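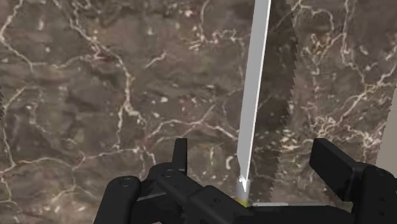
Loststead Orchard Recovery – progress report to the Kang Fund
July 23, 2018

Dear Calum MacBrayne,

It has been a wonderful few months out at Loststead, and I'm glad to be writing this one with dirt still under my nails. You asked for a plain account of where the grant has gone and what there is to see for it, so I'll go through it in the same order as the work plan we agreed in November.

Clearing and pruning

The old orchard had gone a long time without a saw in it. When we walked the rows in winter we tagged 130 standing trees, mostly apple with a few pears along the north wall. Of those, 39 were dead or too hollow to keep. They are all down now, and the wood is stacked by the lower gate. The rest have had their first hard prune, and they have answered with more new growth than I dared hope for! We will take it slowly from here. An old tree that loses too much wood at once throws up a thicket of water shoots, and some of ours have done that anyway, so there is a round of summer thinning going on as I write.

The brambles were worse than we priced for. The hire of the brush cutter ran eight days over, and that is the one line in the budget where we are clearly above the estimate. I have moved money across from signage to cover it, as you and I discussed by phone, and the total is unchanged.

Finding out what we have

This has been the best part of the job for me. We sent leaf samples off in May from every tree we couldn't name, and the results came back at the end of June. So far we have 43 trees with a firm name. Several are sorts that used to be sold all over the county and are now hard to find, and two of the pears match nothing in the reference set. We will send fruit from both in the fall and see if that helps. In the meantime people in Hasport have been calling them the wall pears, and I suspect the name will stick whatever the lab says.

An older neighbor, who picked here as a girl, came by with a hand-drawn plan of the rows as she remembered them. It agrees with the lab on nearly every tree in the east half – a lovely thing to have, and we've made a copy for the project folder.

Grafting

We cut scion wood in late winter and grafted it onto new rootstock in the nursery bed at Ollon. Not all of them took. The cold week in April hit the pears hardest, and we'll need to redo most of those next spring. The apples are up to my knee and look very happy. The drip line is in and working, though the timer has been replaced once already under warranty.

Open days and classes

We ran four Saturday pruning classes before bud break, and every one was full. By the last of them, some of the people who'd come to the first were showing the newcomers where to cut. The blossom open day was bigger than anything we had planned for, with 500 visitors over the afternoon. We ran out of cider by two o'clock and parking on the lane was a mess. For the harvest day we have arranged to use the school field in Hasport, and there will be a shuttle up the hill.

What comes next

Between now and the end of the year we plan to finish the summer thinning, mend the gap in the north wall, and put the first labels on the named trees. The wall is the item I'm least sure of. We have one quote in hand and are waiting on a second, and the mason can't start until September at the earliest. If that slips into winter the lime mortar won't set properly, and I would prefer to hold it over to spring. I'll let you know as soon as I have a date.

I would also like to ask whether the unspent part of the lab money could go toward a second set of picking ladders. The ones we have are sound, but there are too few of them for the harvest day. A short yes or no by email would be enough.

Do come and see it if you can. The early apples should be ready in the middle of August, and the ones along the path are very good straight off the tree.

With thanks,
Samuele Fabbri
Project lead, Loststead Orchard Recovery

We use cookies to remember your settings and to see how this site is used. By continuing to browse you accept our use of cookies. Accept | Read more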